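FLARKVILLE, Saturday, March 27, 2021 – The Drurnine Upholstery Cooperative will launch its Sit Before You Buy lending program next month, giving local households 35 days to find out whether they can stand their new couch.

Borrowers pay a flat fee of $70, delivery included. If they keep the couch, the fee comes off the price. If they don't, Drurnine picks it up and asks very few questions.

"People test a mattress for months and a couch for nine seconds, usually with their coat on," said Gobnait Quinlan, the cooperative's director. "Then they live with it until the kids leave home."
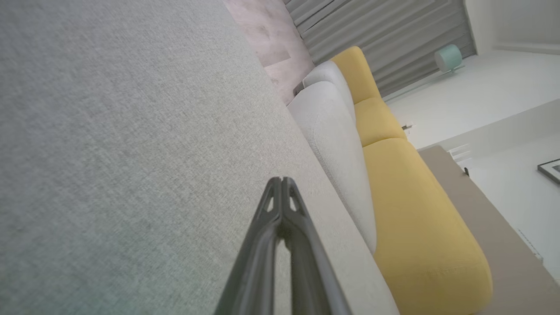
The program opens with one model, the Tarkier, available in three widths. A pilot in February drew 157 applications for a dozen places, including two from the same marriage.

Siobhán Heffernan, who borrowed a Tarkier during the pilot, kept hers. "My husband fell asleep on it during an argument," she said. "I took that as a recommendation."

## How to apply

- Applications open at the Hennessy Street showroom and by mail. One per household, please.
- Measure your front door first. Drurnine will ask, and "normal" is no longer accepted as an answer.
- Cats must be declared. 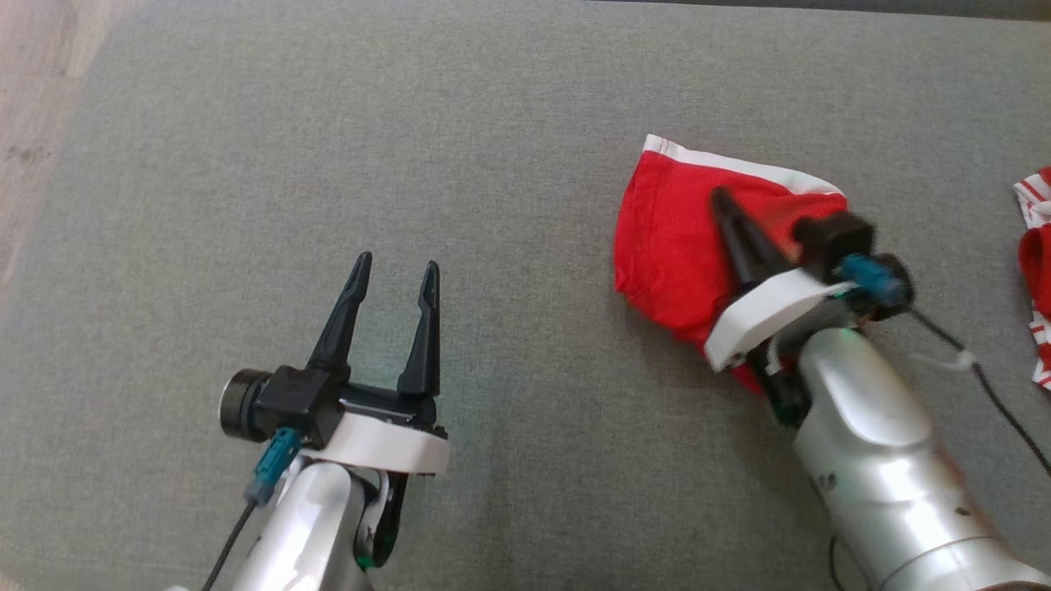
## Press contact

Yasir Chaudhry, Drurnine Upholstery Cooperative, Hennessy Street, Flarkville. Extension 3578, weekday mornings. Interviews can be held sitting down.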